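3.2 Coleta de demonstrações com pinça manual

A aquisição de dados foi organizada em duas modalidades. Na primeira, o operador conduz o braço Dodetti por controle remoto, a partir de uma estação mestre com retorno visual. Na segunda, dispensa-se o braço: o demonstrador segura diretamente uma pinça instrumentada, geometricamente equivalente ao efetuador final do robô, e executa a tarefa com ela. As duas modalidades compartilham o mesmo formato de registro (imagem da câmera de punho, abertura da pinça e pose estimada em seis graus de liberdade), de modo que os episódios podem ser misturados no treinamento sem conversão posterior.

A tarefa de referência, denominada Pap no restante do texto, consiste em recolher hashis de uma superfície coberta por tecido e depositá-los em um porta-utensílios. A escolha decorre de três propriedades. Os objetos são finos, o que reduz a margem de erro vertical na aproximação. São alongados, e a orientação da pinça em torno do eixo de aproximação passa a determinar o sucesso da preensão. Por fim, o tecido cede e forma dobras, o que invalida a hipótese de plano de apoio rígido adotada em trabalhos anteriores do grupo.

As sessões em ambiente doméstico foram conduzidas em cozinhas em uso, sem remoção de utensílios, embalagens ou mobiliário. Não se controlou a iluminação. Janelas no campo de visão provocam saturação parcial da imagem e alteram a cor aparente do tecido de uma região para outra, efeito que a política treinada precisa tolerar. A Figura 3 apresenta um quadro da câmera de punho durante a tarefa.
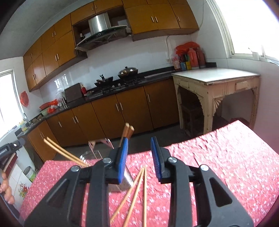
Figura 3. Vista da câmera de punho na tarefa Pap, em cozinha doméstica. Hashis de madeira sobre toalha florida; as almofadas azuis nervuradas correspondem às superfícies de contato da pinça.

Cada demonstrador recebeu instruções padronizadas: iniciar com a pinça aberta, aproximar-se por cima, fechar sobre o terço médio do hashi, elevar e só então transladar até o recipiente. Não se impôs ordem de coleta entre os objetos. Um ensaio preliminar com ordem fixa produziu trajetórias mais homogêneas, porém a política resultante falhava quando o primeiro hashi da sequência estava parcialmente encoberto por outro. A ordem livre aumentou a variância das demonstrações e foi mantida.

O conjunto final contém 1000 episódios, dos quais 60% foram obtidos com a pinça manual e 40% por controle remoto. A duração de um episódio manual foi de cerca de 20 segundos. A diferença de ritmo entre as modalidades é sistemática – o operador remoto interrompe o movimento antes do contato, à espera de confirmação visual – e foi compensada por reamostragem temporal na fase de aproximação. As fases de fechamento e de elevação não foram reamostradas, para preservar a relação entre abertura e deslocamento.

A pose da pinça foi estimada pelo módulo Sasa, que combina odometria visual e medidas inerciais. Superfícies com padrão repetitivo, como toalhas estampadas e revestimentos cerâmicos, geram correspondências ambíguas. Para atenuar o problema, os pontos característicos situados na região inferior central da imagem, ocupada pelos dedos da pinça, são descartados por uma máscara fixa, e os pontos sobre o tecido recebem peso menor do que os pontos do fundo. Episódios com perda de rastreamento foram excluídos integralmente; não se tentou interpolar os trechos ausentes.

A anotação dos instantes de contato foi automática, com base na derivada da abertura da pinça. O limiar foi ajustado separadamente para cada unidade, pois a folga mecânica dos elos varia entre exemplares. Nos casos em que o dedo toca o tecido antes do objeto, a derivada apresenta um pico espúrio de pequena amplitude; esses episódios foram revistos manualmente segundo o protocolo de Ferenc Fülöp, desenvolvido para a base Gresilwood e aqui adotado sem modificações.

Duas limitações devem ser registradas. A pinça manual não reproduz os limites articulares do braço, e parte das trajetórias demonstradas é cinematicamente inviável para o robô. Um filtro de cinemática inversa remove essas trajetórias antes do treinamento, conforme a Seção 3.4. Além disso, a força exercida pelo demonstrador não é medida. A política aprende apenas a abertura desejada, e a força de preensão na execução fica a cargo do controlador de baixo nível, cujos ganhos foram mantidos constantes em todos os experimentos.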